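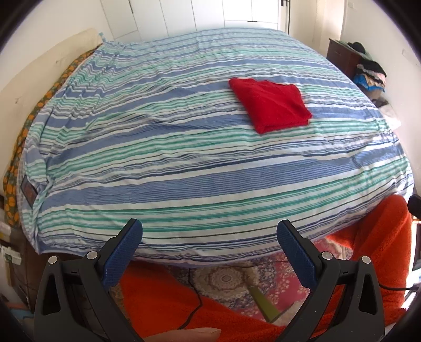
Ticket 123 – Pudport tracking drifts over patterned bedding
Status: Open, waiting on retest
Opened by: Amparo Huanca
Assigned to: Brayan Taipe
Component: Pudport, pose estimation and export

Opened Sunday, February 9, 2025

Hi Brayan, and sorry to land this on you over a weekend. I've been running the towel folding episodes through Pudport so they'd be ready for the Drellance training run, and most of the batch went through beautifully, so thank you again for the export fix. The trouble is with the bedroom set. In 12 of those episodes the gripper path looks fine while the hand is moving in toward the bed, then it starts sliding sideways as soon as the mattress fills most of the view. By the end of the episode the replay has the fingers closing well to the left of the towel.

The sheet has wavy stripes in blues, green and white, and my first guess was that the tracker is matching one stripe to its neighbor. I may be wrong about that! The living room episodes, with a plain gray couch, don't show it.

What I've tried so far:
Re-ran the export with the cache cleared. Same drift, same place.
Raised the feature limit to 2,000. Slightly worse, if I'm reading the plots correctly.
Swapped in the older lens calibration file by mistake, and then swapped the right one back in. Please ignore the run marked "b".

The log keeps giving me this:
WARN track: low inlier ratio, holding last pose
WARN track: relocalized against keyframe 30
INFO export: finished with warnings

Amparo

Reply from Brayan Taipe

Hi Amparo, no need to apologize, I was at the desk anyway with a cup of tea and nothing better to do. Thank you for writing down the bit about run b, too. I'd have spent an hour on it.

I think you're right about the stripes, or at least half right. Repeated curves like those give the matcher plenty of strong points that all look alike, and the wide lens bends them further toward the sides, so a match that's off by one band can still score well. Raising the feature limit only hands it more of the same points, and that fits what you saw.

The other half is the mask. Pudport is supposed to ignore the gripper's own fingers, blue pads included, and the default mask was drawn with the jaws closed. With the jaws wide open in a V, the pads sit partly outside it. They stay put in the image while everything else moves, so the tracker has a little group of points telling it the hand is standing still. I'd like to rule that out before we touch the matcher.

Could you try these in order, on one episode only?
1. In the project settings, change gripper_mask from "closed" to "swept".
2. Put the feature limit back to its default.
3. Turn on spread_features, so that points are shared out over the whole view. The wardrobe, the dresser and the rug should all be far better anchors than the sheet.
4. Export again and send me the full log, warnings and all.

Reply from Amparo Huanca

All four done on the first bedroom episode. The sideways slide is much smaller and the "holding last pose" warning is gone. There's still one relocalization, right when the hand comes down low and the far side of the room drops out of view. The fingers now close on the edge of the towel in the replay – a little off, but I could live with it for a preview. I wouldn't train on it yet. Log attached.

Reply from Brayan Taipe

Lovely, that's a big step. The remaining jump looks like the old loop closure threshold, which Seneviratne loosened back in August for the warehouse shelves and which we never tightened again for homes. I've put a stricter value in the Varano branch. When you have a moment, pull it, keep the swept mask, and rerun all 12 overnight. Please leave them out of the Drellance manifest until we've both looked at the replays.

I'll open a separate ticket for making "swept" the default.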